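Category: Dispensing supplies > Bottles and closures

Rindon pill bottles, translucent, with white closures

The Rindon range covers upright cylindrical bottles for tablets and capsules, supplied with a white push-and-turn cap. Stock tints are amber-orange, clear and pale blue. All tints use the same cap, so closures can be reordered separately.
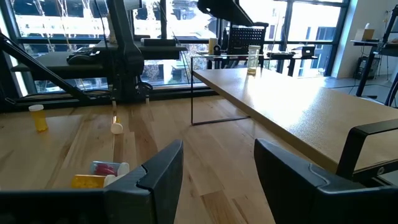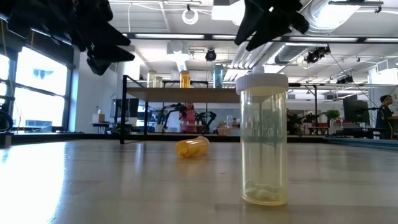
The wall is translucent in every tint and the fill level can be read without opening the bottle. Amber-orange is the usual choice for light-sensitive contents. Clear suits short-term counter use -- it gives no light protection and should be kept in a closed cupboard.

A buyer at Nidaver reported that the caps were stiff for the first few openings and then settled, and asked whether the older Grasen closures would fit the same neck. They will not. The Grasen thread has a different pitch, and a cap that seems to seat will lift under side load.

Capacity: 16 dram
Neck: 13 mm inner liner, pressed paper
Pack: 200 bottles with caps, one tint per carton
Pallet: 3,000 bottles, mixed tints on request

Bottles are shipped uncapped, caps bagged in the same carton. Store upright where shelf depth allows. Bottles laid on their sides will roll on a smooth surface and should be kept in a tray. Do not autoclave. Hand wash only, below the temperature printed on the carton, and dry fully before filling.

Labels from the Dinsa roll series fit the straight part of the wall without overlap.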